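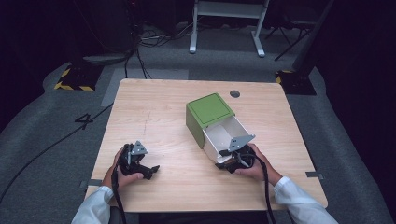

Figure 3. Green storage box on a light wood-grain table, with its white drawer pulled out.

4.2 Where small things are kept

We had expected people to tell us about closets and garages, and they did, at some length. What we had not planned for was how warmly they would talk about drawers. Of the 257 households that returned the Vestgate survey, 51 wrote an extra note in the margin about one particular drawer, usually in the kitchen or the hall, where keys, stamps, string and spare buttons end up together. Several of these notes ran over onto the back of the page (we read every one of them, and enjoyed it very much).

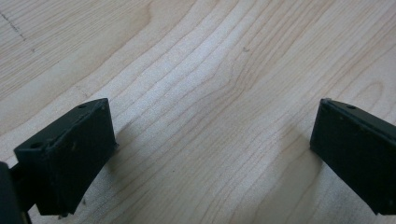

Paracha and Kingi, in their earlier study of shared apartments, found that a drawer used by everyone tends to be sorted by no one in particular, and our interviews mostly agree with them. Still, there were exceptions — one family in the October round had kept the same order for years, with the batteries always at the front and the candles behind. When we asked how the rule had started, the mother and her eldest son gave us two quite different stories, and both were very sure. We return to these family rules, and to the arguments they sometimes cause, in Section 5.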